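May 24, 2020
Bench notes, arm teaching, Malleo setup

Good session! Long one, too, and I want to get it down before I forget which settings went with which run.

Leader arm is finally behaving. I re-seated the shoulder joint and redid the zero pose from scratch, with both arms folded and then both straight out, and the follower now tracks my hand without that nasty little hop at startup. What a difference. In January I was fighting the hop on every single start and thought it was the software. It was the zero. Write that on the wall.

Task is still the same one: start away from the white box, come across the open table, close on the box, lift, set it down in a new spot, let go, go home. I do it with the leader in my right hand and my left thumb on the record key. Saved 29 demos today and threw out 2, one where I bumped the table with my knee and one where I hit record too late and lost the whole approach. Total in the Girnley folder is now 647, which makes me very happy.

Things I noticed while driving:

- I'm smoother if I look at the follower and ignore the leader completely. Took me ages to trust that.
- Slow approach, then a real pause before closing. If I rush the close, the policy learns to rush it too and grabs air.
- Starting from the same corner every time is comfortable and bad. Mix up the starts, even the ugly ones.
- Wrist gets tired well before the head does. Stop when the wrist says so.

Cable slack is worth a look before each batch. The servo wire over the top of the blue housing and the black one that bends down along the finger both need room when the wrist rolls, and I'd much rather find a tight one at rest than halfway through a reach.
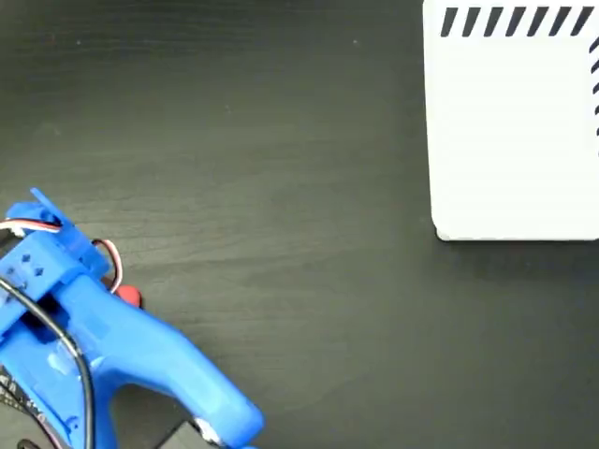

Umum wrote in the margin of the last printout that I should keep the bad demos, or at least the ones where I miss and then recover, as a person who never misses can't teach an arm what to do after a miss. Fair point, and I love it. I'd been deleting recoveries as if they were typos. From now on a miss with a clean second try stays in and gets the tag "recover", and only real junk (knee, late key, dropped connection) goes.

So I tried a few on purpose. Came in too high, closed, opened, dropped down, closed again. It feels silly to act out a mistake, and the first ones looked like acting, all stiff. Better once I set the start somewhere awkward and just let myself miss for real.

Also tried hand guiding, torque off, moving the follower directly by the housing. Fun for finding poses! You feel right away where the elbow runs out of reach. But my hand ends up in the camera view all the time, so it's no use as training data for this setup. Keeping it for waypoints only.

Gripper: the close command still overshoots a hair compared with the leader trigger. Scaled it down in the config and saved that as the Chow profile so the old one stays untouched. Load Chow before recording, please, whoever is on next.

To do:
- retag the old recoveries, if any survived my deleting
- 9 more starts from the far side of the table
- train overnight on the full set, then again without the January runs, and compare
- tape a mark for the leader base, it creeps when I pull hard

Recent entries
Zero pose, again
Trigger mapping on the leader arm
Chow profile: first settings
Girnley folder: how we name runs
Malleo parts on order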